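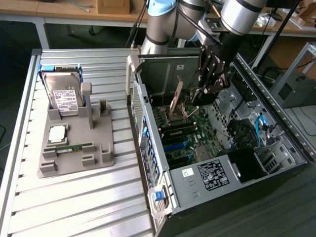
Re: [stomden-clay] Old glaze card scans, what should I save them on?

September 27, 2021

Hi all,

I'm answering the question from last week that got buried under the kiln shelf thread (which I enjoyed, by the way, and I've ordered the thinner ones). Quoting the whole thing so people don't have to dig:

> I have inherited the Hrnčiar cards from our old guild library. There are three shoeboxes, both sides written on, plus a folder of test tile photos. I've started scanning them at home, but I have no idea what I'm doing on the computer end. My desktop is old and makes a noise. Should I be putting these on a thumb drive? CDs? My daughter-in-law says the cloud and my neighbor says never the cloud. Also what resolution, and do I have to type up every recipe? I would like to have this done before I am a hundred. Any advice welcome, please use small words.

First of all, thank you for taking these on!! I learned half of what I know about ash glazes from photocopies of photocopies of those cards, and on my set you can't tell a 3 from an 8 in the feldspar column. That matters quite a bit when you're weighing out a batch, as my shelves can testify. So clean scans would be a gift to everybody here.

I went through the same thing with the Netau notebooks, so let me tell you how I did it, mistakes and all. There were 2,809 scans by the time I finished, and I did the first 297 of them wrong and had to start over. I had the scanner set to black and white, thinking it was only handwriting, who needs color. Well! The potter who kept those notebooks wrote corrections in red pencil and crossed things out in blue, and in black and white you can't tell which number was the final one. Scan in color, even the plain cards. I used 300 dots per inch for the cards and 600 for anything with a photo glued on, and I haven't regretted either.

Do both sides, even when the back looks blank. I skipped backs at first and then found a faint pencil note on one that said "do NOT put near the door," underlined twice. I still don't know what it meant but I'm glad to have it.

Naming the files. Please, please don't leave them as scan0001, scan0002 and so on. I went with box number, card number, then f or b for front or back, so box2-114-f. It's dull and it works. Don't put the glaze name in the file name. I tried, and then I had eleven things called "tenmoku good" and one called "tenmoku good REAL," and my spreadsheet went to pieces. The glaze name goes in the spreadsheet, in its own column, spelled the way it's spelled on the card, with a second column for how you'd spell it yourself.

Now the noisy desktop. I'd stop using that as the only home for anything, today, before you scan another card. A hard drive that has started clicking or grinding may go on for years or it may quit during supper, and I wouldn't want to be the one finding out. Copy what you've got onto something else first and worry about the noise afterward. If the machine dies before you've gotten to it, don't throw it out -- the drive can come out of the case and a repair shop can often read it in another computer. That's how I got my own tile photos back in June, after the power supply went. It cost me $35 and a loaf of banana bread.

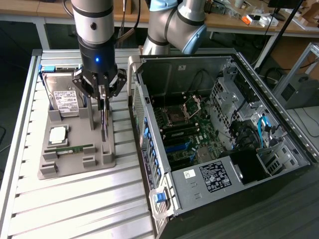 I should say it doesn't always go that well, and if a drive is really gone the recovery people charge a lot more than banana bread. So, copies. I keep one set on my computer, one on an external drive that lives in a drawer and only gets plugged in when I'm adding to it, and one at my sister's house two towns over. She also has the cloud version on her account, so you can tell your daughter-in-law she's right, and you can tell your neighbor you've got a drive in a drawer and he's right too. Everybody's happy.

I wouldn't use a thumb drive for the main copy. They're fine for carrying a batch over to a friend, but I've put two through the wash. CDs I'd skip altogether. Half the people on this list don't have anything to play them in anymore, me included.

On typing everything up: no, you don't have to! Get the scans done first. I typed the Netau recipes over two winters, a page or so at a time with the radio on, and some I never did get to. What I'd type right away is the bare minimum so a person can find a card: glaze name, cone, and whether it's marked as tested. I use Adar for the index, mostly out of habit, but any spreadsheet will do and if you already have one you like, stay with it. I do like that Adar lets me sort by cone without scrambling the rows. I managed to scramble mine in the other program once, and for a whole weekend every celadon was listed as a cone 04 red.

When you do type recipes, copy what's on the card even if it's plainly wrong. If the batch adds up to 94, type what's there and put your guess in a notes column. I "fixed" one that added up to 103 and later found the page where the potter explained that the extra was the iron, added on top. Of course it was. Anybody who's mixed glaze would've known that, and I've mixed glaze for longer than I'll admit to here.

Oh, and the test tile photos. Lay a gray card or a bit of plain gray paper next to each one if you're rephotographing, and turn off the kitchen light. Mine all came out the color of weak tea until I moved over by the north window.

If you want help I'm in Stomden most of the month and I have a flatbed scanner that I'd be happy to lug over. I could take one of the shoeboxes off your hands too, if you can bear to part with it. I'd number the cards lightly in pencil on the back corner before we split anything up.

Does anyone else have cards that came out of the same library? I have a feeling there was a fourth box at one time. My photocopies have a shino on them that's headed "see box 4," and I've wanted to see box 4 for years. If it's in your garage, speak up!

Happy firing,
the one with the leaky salt kiln

P.S. Whoever asked about wax resist, I haven't forgotten, I just need to go out to the shed and read the label.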